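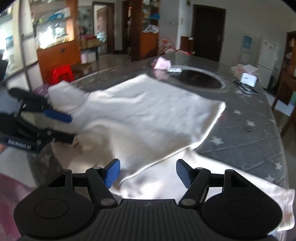 Off-white garment spread out on a dark gray table

How to Put Together a Prompt Book for a Small Theater Group

I've stage managed for the Dikurton Players for a good while now, and the question I get most from new people is what on earth I'm writing in that fat binder all night. It's the prompt book! It has the script, the blocking, every light and sound cue, and all my nagging little notes to myself. If I got the flu on opening night, somebody else could pick it up and run the show (I'd rather they didn't, but they could).

What you need

A three-inch binder with a clear pocket on the front
Single-sided copies of the script
Tab dividers
Mechanical pencils and a big eraser
Sticky flags in 4 colors
A ruler

Don't use pen. I used pen on my first show, a murder mystery called The Roteo Inheritance, and the director moved the sofa three times in a week. By the end I couldn't read my own Act Two.

Step 1: Copy the script

Check your license first to make sure you're allowed to make a working copy. Ours usually says yes for one, but some publishers want you to ask. Then copy it single-sided with the text shrunk a bit and pushed toward the outside of the page, so there's a fat margin to write in. Our last script ran 92 pages and fit the binder fine with room for the paperwork.

Punch the pages so the script sits on the right when the book is open. The blank back of the page before it will be on your left, and that's where the blocking goes. If you're left-handed, flip the whole thing around. My co-stage manager does it that way and I get completely lost in her book, but it works for her.

Step 2: Draw your little floor plan

Sketch the set from above, small enough to fit in the top third of a page. Doors, furniture, stairs, anything an actor could walk into. Copy that onto every left-hand page before you punch them. It feels like overkill – do it anyway. Drawing a sofa by hand on every page is no way to spend an evening.

Step 3: Write down the blocking

Give each character a one- or two-letter code and circle it. An arrow means a cross, X with a line under it means sit, and so on. Make up whatever you like, but put a key at the front. Number each move in the script, then write the same number on the left with what happens. "3. (M) crosses DL to window" is plenty.

Start the numbers over on each page. If you number straight through and the director adds one move in scene one, you'll be erasing until November.

Step 4: Add the cues

Wait for tech week before you get neat about this. Until then I pencil in a light "LX?" or "SND?" wherever I think something will happen. Once the cues are set, draw a ruler line from the exact word to the margin and write the cue there. I put a standby half a page earlier and a warning before that.

Colors for my flags: yellow for lights, blue for sound, pink for curtain and set moves, green for actor calls. We had 24 light cues in the spring show and every one got its own yellow flag, so the book looked like a parade float.

Step 5: Fill in the back

Behind the tabs go the contact sheet, rehearsal schedule, props list, costume changes and any allergy or medical notes people want you to have. I also keep the Sundaram Hall rental papers back there, plus the seating chart. The hall holds 400 and we have never once needed the balcony, but I keep the chart anyway.

Step 6: Test it

Hand the book to somebody else at a run-through and ask them to call one scene. Sit on your hands. Wherever they stop and squint, that page needs fixing.

Next up I'm doing a page on props tables, using the way we laid ours out for Nikeo and the Moon Goat. Bring masking tape.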